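Drawers, Cabinets and Bins: What the Kitchen Robot Study Taught Me About Putting Things Away

Kitchen tips, updated 11 Aug 2018

If you have been reading this page for a while you know that I will take a good tip from anywhere. My grandmother, the back of a flour sack, the woman ahead of me in line at the hardware store. This month's batch comes from a research project called Sivance, where a group has been teaching a simulated robot arm to put away kitchen things, and I have been reading their write-up at the breakfast table for the better part of two weeks (with a good deal of coffee, as some of it is heavy going).

The part that caught me is how they measured it. They gave the arm the same chores over and over inside a computer - open this, reach into that, set this down there - and kept a tally of where it went wrong. In all they ran 2,000 tries, and 1,231 of them ended with the item where it was supposed to be. I was more interested in the rest. You learn a lot about a cupboard by finding out what makes it hard to use, and I suspect most of us have stopped noticing what is hard about our own.

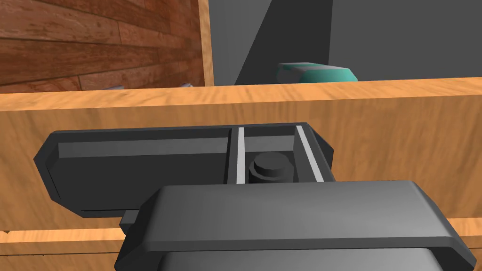
Simulated gripper at the wooden front panel, with a teal item just showing over the rim.

Tip one: mind the rim

The biggest single pile of failures in the write-up was what they call rim contact, and there were 309 of those. In plain words, the hand or the thing in the hand bumped the edge of whatever it was going into. Well! I went straight to my own deep drawer, the one under the counter where the soap and sponges live, and tried putting things in it slowly, watching my knuckles. I clip that edge nearly every time. I have been doing it for years and blaming the drawer.

The fix in the study was to have the arm come in higher, stop for a moment above the opening, and then go straight down. They call the stopping place a waypoint. At home it feels silly for the first day and then it becomes habit, and it works nicely for anything you would rather not chip. I now do it with my good mugs, the gravy boat, and the glass lids that used to make me wince.

If you can't change your habits, change what is inside. Low things go at the front of a deep drawer and tall things at the back, so your hand clears the edge with room to spare. A folded dish towel laid along the front inside edge also takes the sting out of a bump, and it comes out for washing, unlike the sticky foam strip I tried first and spent an evening scraping off with a butter knife.

Tip two: look from where your hand is

This was my favorite section, and I had to read it twice. They compared two ways of letting the robot see. One gave it a view from off to the side, the way you would look if you were standing in the doorway. The other added a close view from right by the hand. With only the side view, the arm would line itself up beautifully from a distance and then be a little off when it came to the last bit of the reach. Adding the close view cut those last-moment misses in a way the authors were clearly pleased about, although they are careful to say that it helped less when something large stood in the way of it.

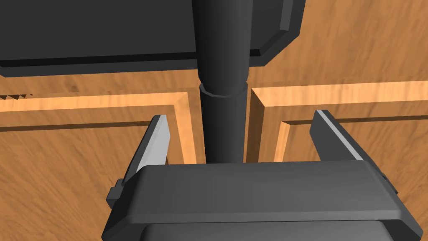

So before you decide a shelf is well arranged, get your face down to the level of your hand and look in. Sit on the floor for the low cupboards. Stand on a proper step stool for the high ones, please, and not on the chair with the wobbly leg. I did this with my pan cupboard and found that the handle of the big skillet sat squarely in the path to everything else. From standing height you would never know it. I turned the skillet around so that the handle points to the back left corner, and I no longer have to wrestle it to get to the saucepans.

A flashlight helps too. I keep a small one on a hook inside the cupboard door, and I have used it more for this than I ever did in a power cut.

Tip three: leave finger room

A gripper has to open before it can take hold of anything, so it needs clear space on both sides of the item. The study changed the spacing between things and found that the tries went downhill quickly once they were packed close together. Our fingers are cleverer than that, of course, and can squeeze and tip and wiggle. But wiggling is how the vinegar gets knocked over.

My rule now is that anything I use every day gets a finger's width on each side, and anything I use only in November for the big dinner can be packed as tight as you please. I had to move a whole row of spice jars to manage it, and the Isberg rack I bought for them holds fewer jars than the box promised once you space them out. The Furnar drawer dividers were better, as you can slide them along until they suit what you own. I line mine with Duman shelf paper, cut a bit short so that the corners don't curl up and catch.

One caution before you reorganize everything on the strength of this. The authors say plainly that these were results from simulation, and that a real kitchen has sticky jars, warped doors and drawers that stop halfway. They plan to repeat the work on a physical arm. I will keep an eye out for it.

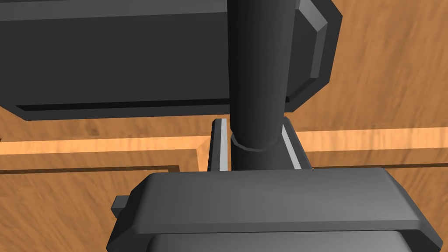 Reader comment: I tried the stop-above-the-drawer business with my baking pans and it does help, but I'd like to know if the robot had to close the drawer afterward. In my house that's where the trouble starts. Something always shifts and sticks up, and then the whole thing jams and I'm in there with a wooden spoon.

Good question, and I went back and checked for you. Closing up was left out of the tally, so the study can't settle it for us. My own answer is a piece of non-slip mat under the pans, and the tallest one laid on its side. Keep the wooden spoon handy until you've found the arrangement that suits your drawer.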